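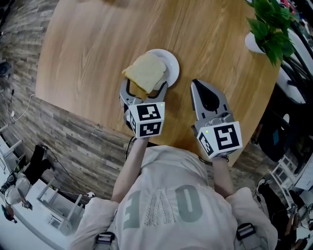

What can you do with white bread that's a day or two past its best?

Toast it, mostly, and toast it slowly. A slice that has lost its softness takes butter much better than a fresh one, and it doesn't collapse under a spoonful of beans or a soft egg. After that come bread pudding, breadcrumbs and (my own favorite) a plain fried slice with a little salt.

I've been thinking about bread all week, as you may have guessed if you read my last post, which wandered off into crusts halfway through and never really came back. My friend Sioned Jarman wrote to me afterward to ask why I bother with white bread at all when there are so many handsome brown loaves to be had. It's a fair question! I do like a brown loaf. I like the seeded one from Waweru, the little bakery on the corner, and I'd eat it every morning if I could be trusted to get there before they sell out. But a slice of white bread on a white plate, with nothing on it yet, still looks like the start of lunch to me, and I suppose that goes back to my grandmother's house in Brakness, where lunch was bread first and then whatever there was to go with it.

She had a round table too, a darker one than the honey-colored wood I'm so fond of, and she was strict about plates. You put the plate down, then the bread went on the plate, and woe betide any child who set a slice straight on the wood. I still do it her way. A round table makes people lean in, I find, and the plate ends up in the middle whether you meant it to or not. I'm a great believer in having something green on the table as well, a leafy thing in a plain white pot, pushed over to one side where it won't get butter on it.

Anyway, the pudding. I promised Sioned the recipe and she can read it here with the rest of you. Butter the slices and lay them in a dish, overlapping a bit. Beat 200 ml of milk with two eggs, a spoonful of sugar and a scrape of nutmeg, pour it over, and then leave it alone while you do the dishes or call your sister. It wants a moderate oven and about 40 minutes, until the top is brown and the middle has just stopped wobbling. Raisins if you like them. I go back and forth on raisins.

This does for a small dish, enough for two people or for me across one evening and the following breakfast. Cold, straight from the fridge, with coffee. I'll try it with the Waweru loaf next, seeds and all, and let you know how that goes.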